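Rekitz Life Drawing Set: read me first

What you get
3910 scanned sketches from an evening drawing group that ran above a frame shop until April. Charcoal, pencil, biro and one regrettable week of felt tip. All are short poses, two to twenty minutes, by people who came after work and drew accordingly.

Folders
short — poses under five minutes, 2000 files. Hands are mostly mittens.
long — everything else. Hands are attempted.
notes.csv — one row per file, with pose length, medium and paper size. Where the medium column says "unsure", we argued and gave up.

How it was made
Sheets were scanned flat on a Stemex office scanner at its middle setting. The top setting took so long that people went home. Anything larger than A3 was done in two halves and joined with Ravix, and in 170 files you can see the join if you go looking for it. Please don't write to tell us which ones.

Known problems
The group liked the left side of the room, near the heater, so left profiles are badly over-represented. Feet are missing from 209 drawings, having run off the bottom of the paper. Signatures were painted out, along with remarks in the margins about the tea.

Use
Free for teaching, study and tinkering. Everyone who drew or posed signed a form. If you print any of it, credit the group and leave the proportions as you found them. They were hard won.

Changes
Version 2 fixes the upside-down folder. Version 1 was the upside-down folder.

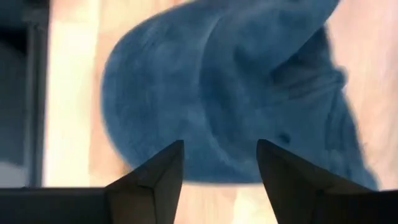

Blue fabric, and an orange plastic bin.

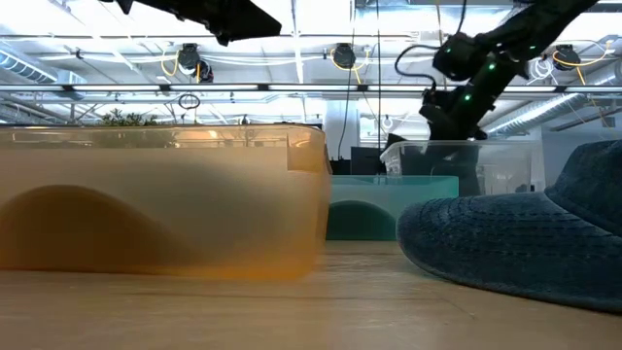 Compiled by Zerouali | 27/07/2021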